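## About the Practice Group

Gridotari writes and maintains handling rules for small robot arms used on tabletops. Our rulebook, Risus, is in its second edition and holds 215 rules. Each rule names a condition, a limit and a check that an operator can carry out at the bench.

Before any grasp, the fingers are opened wider than the object and brought down on either side of it. Glare on the work surface is noted in the log.

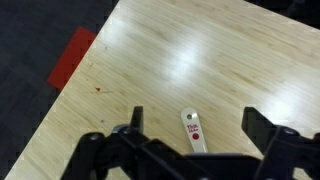

*Text: Mervin Beaulieu, Standards Desk*

A rule enters Risus after 3,000 logged grasps at our Padano site. Drafts stay open for comment for 72 days. Changes to grip force limits need sign-off from 2 reviewers, one of whom must work outside the group.

Member labs receive the rulebook and the blank log sheets. Requests for a bench review go to the Standards Desk at Padano.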